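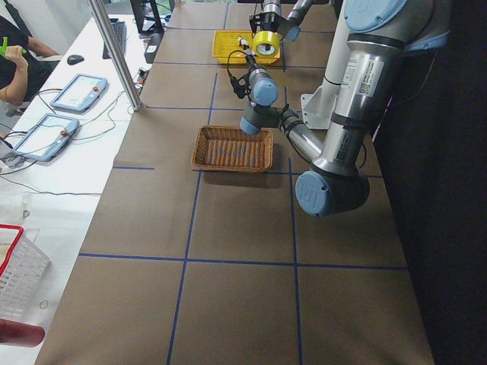
Olaia Carretero has argued that a shared workshop only becomes a robot workshop once the members agree where the arms may reach, and that everything bought before then is furniture. Others put the turning point much later, but most accounts of the Skundiro two-arm cell begin with her remark, and it is a fair way into the subject.

Reading time: 2 minutes

The Skundiro cell is a member-built robot workstation in the shared workshop at Verkeldale. It pairs two jointed arms at one long table and is used for slow handling work, chiefly picking up light goods such as rolls of tape and moving them between trays and baskets. Members mostly call it "the long table," and a newcomer who asks for the Skundiro may well be met with a blank look.

Background

The idea came from Hubert Bednarek, who had built a small sorting machine at home, called the Plerketti, and had grown tired of stepping over it to reach his kitchen. He brought his drawings to the workshop in April and, after a good many evenings of friendly disagreement, the members settled on a budget of 2,623 euros for the table, the mounts and the wiring. The arms themselves came second-hand and were paid for separately.

Layout

The table is covered in brown paper and marked off into large rectangles with dark blue tape. This is a humble arrangement, but it has been kept through every rebuild, as the paper is cheap to replace and the tape gives people a shared way of talking about where a thing ought to go. A white desk runs alongside, and the teach pendants are kept there, each with its own red emergency-stop button, so that whoever is guiding an arm can stay beside the table and still have a keyboard close by.

The arms are of different sizes. Gaëtan Texier, who wrote most of the control software, wanted a matched pair and said so often, though he later allowed that the mismatch had taught him a great deal about timing.

Use

New members spend their first 7 sessions moving an arm by hand control before they write any program of their own. Mateja Mujić wrote the handbook, now 31 pages long, and it is fondly regarded for its patient chapter on cables and where they like to snag. A log of practice picks is kept on paper, and the 2,000th was entered on 30th July with a small drawing of a cake beside it.

Related articles
Plerketti (home sorting machine)
Szczepańska bench mount
Teach pendant
Verkeldale shared workshop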